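Temps de lecture : 5 min

Compter les invendus : notre projet sur la bibliothèque de jeux de Komau

Je commence par le plus gênant : au départ, on voulait faire un projet sur le gaspillage alimentaire, comme la moitié de la promo. Ineke Van Beek avait déjà écrit deux pages d'introduction (très bien d'ailleurs, je les garde pour un autre cours). Et puis Bello Nwachukwu a ramené sa petite sœur à la ludothèque de Komau un jeudi, il est revenu avec une boîte de jeu où il manquait la moitié des pièces, et on a changé de sujet le soir même.

La question qu'on s'est posée est simple à dire et assez pénible à traiter : pourquoi certains jeux ne sortent-ils jamais des rayons ? La ludothèque possède 3000 boîtes. D'après le registre des prêts, 2000 sont sorties au moins une fois dans l'année. Le reste dort. On a pensé tout de suite aux boîtes abîmées, aux règles trop longues, aux jeux trop vieux... On avait à peu près tout faux, mais j'y viens.

Notre méthode, alors. Þórey Eskildsen a récupéré le registre, qui est un mélange de tableur et de cahier à spirale (le cahier sert quand l'ordinateur rame, donc souvent). Elle a passé presque tout mars à recopier le cahier dans le tableur, et je tiens à le dire parce que ça ne se voit pas du tout dans les graphiques. Moi, j'ai fait les entretiens avec Bello. On a interrogé 53 emprunteurs à la sortie, toujours en fin d'après-midi, à l'heure où les parents sont pressés et les enfants ont faim. Je ne recommande pas. Les réponses sont courtes.

Ineke, elle, a monté la grille de classement : âge conseillé, durée annoncée, nombre de joueurs, hauteur de l'étagère. C'est ce dernier critère qui a tout changé, et c'est aussi celui qu'on avait ajouté en dernier, presque pour remplir la colonne.

Parce que la hauteur compte énormément ! Les jeux posés entre le genou et l'épaule d'un adulte sortent sans arrêt. Ceux du haut ne bougent pas, même quand ils sont récents, même quand la boîte est superbe. On a trouvé Rinine, un jeu de négociation que tout le groupe adore, tout en haut au fond, sans un seul prêt. Pollon, qui est franchement moyen (pardon à ceux qui l'aiment), est à hauteur d'enfant près de l'entrée et il ne reste jamais deux semaines en rayon.

Les jeux de construction sont un cas à part. On les emprunte pour les pièces, pas pour les règles, et plusieurs parents nous ont dit qu'ils n'avaient jamais ouvert le livret. Une mère nous a expliqué que son fils trie tout par couleur et s'arrête là, très content de lui. Du coup, la durée annoncée sur la boîte ne veut plus rien dire et on a retiré cette catégorie du calcul sur le temps de jeu.
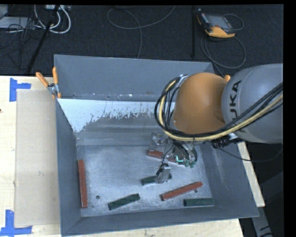 Fig. 1 — Blocs rouges et vert foncé au fond d'un bac en métal gris.

Autre surprise, les pièces manquantes. On était persuadés que les gens fuyaient les boîtes incomplètes, vu que c'est comme ça que tout avait commencé pour nous. En fait, la plupart des emprunteurs ne regardent pas l'étiquette « incomplet » avant d'être rentrés chez eux. Certains s'en fichent complètement : un bouton de manteau remplace un pion et la partie continue. Bello a trouvé ça scandaleux. Moi plutôt réconfortant.

On a ensuite voulu tester notre idée d'étagère. Gitau Muriithi, qui s'occupe des rayons le matin, a accepté qu'on descende quelques jeux du haut et qu'on en monte d'autres à la place. On a choisi Rinine, évidemment, et Sung, un jeu de cartes dont la boîte est si petite qu'elle disparaît derrière les autres. Rinine est parti dès la première semaine. Sung est resté là, à hauteur des yeux, et personne n'en a voulu. Je n'ai pas d'explication propre. Ineke pense que la tranche est illisible, Þórey pense que le jeu est mauvais, et elle l'a essayé exprès pour pouvoir le dire.

Les limites, maintenant, parce qu'il y en a. Notre test a été court et on n'a déplacé que peu de boîtes. On a aussi interrogé uniquement des gens qui repartaient avec quelque chose, jamais ceux qui repartaient les mains vides, alors que c'étaient sans doute eux qu'il fallait arrêter. On s'en est rendu compte en rédigeant cette partie, trop tard pour y retourner. Et puis le cahier à spirale a des pages arrachées — on ne saura pas ce qu'il y avait dessus.

Si c'était à refaire, je commencerais par passer une journée assise dans la ludothèque sans rien noter. On a foncé sur les chiffres alors que le problème se voyait depuis la porte, avec tous ces gens sur la pointe des pieds qui renoncent. Gitau nous a demandé une liste des jeux à descendre en priorité. Elle est prête, classée par âge, et Þórey la lui apporte jeudi avec le tableur nettoyé.

Commentaires

Ilir Mujić
Super boulot ! Est-ce que vous avez regardé le poids des boîtes ? Chez nous, les grosses boîtes du haut, personne n'ose les attraper, surtout avec un enfant dans les bras.

Bello Nwachukwu
@Ilir non, et c'est rageant, on avait une balance sous la main. Bonne idée pour le groupe de l'an prochain.

Gitau Muriithi
Rinine est encore sorti ce matin. Par contre je remets Sung en haut, désolé.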